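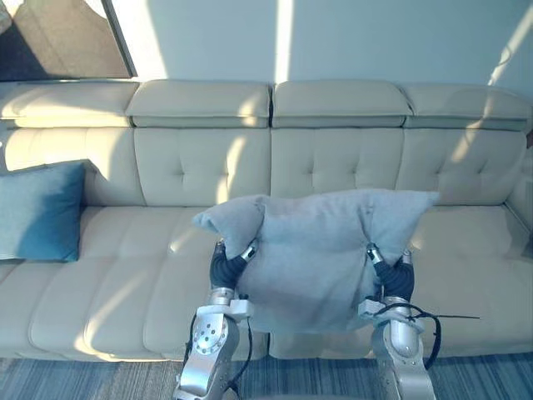
Fendden Home Skills, Handout 2: Looking After a Large Sofa

Welcome back, everyone, and thank you for being so patient with the room change last time. In this session we move on from beds to seating, and I'd like to spend most of our time on big sectionals, the kind with separate headrests and tufted backs, because those are the ones people write to me about.

Start with the throw pillows. Take every one of them off and give each a good plumping before you look at anything else. Hold it by two sides, push in toward the middle, let go, turn it a quarter and do it again. A soft pillow will sag in the center and throw its corners out like ears while you're holding it – don't worry, it settles once you stand it up.

Next come the seams and buttons. Crumbs love a tufted cushion! Use the soft brush on your vacuum, on low, and go along the stitching first and then around each button. The creases across the seat cushions want the same treatment, and so does the gap between one headrest and the next.

If the sofa is leather, wipe it with a barely damp cloth and dry it straight after. Please think about the sun as well. Stripes of light across a pale sofa look lovely in the afternoon, but leather that gets them every day can dry out and fade, so close the blinds for the brightest hours if you can. Our practice sofa at Brarnbridge gets conditioner in September and again in spring, and a 500 ml bottle lasts us around 2 years.

Putting the pillows back is a matter of taste. I like a stronger color, a teal or a deep blue, at one end and a light gray nearer the middle, both standing upright against the back.

For next time: plump and brush one seat at home, any kind, and jot down which tool you used and how long it took you. Bring a clean cotton cloth, too.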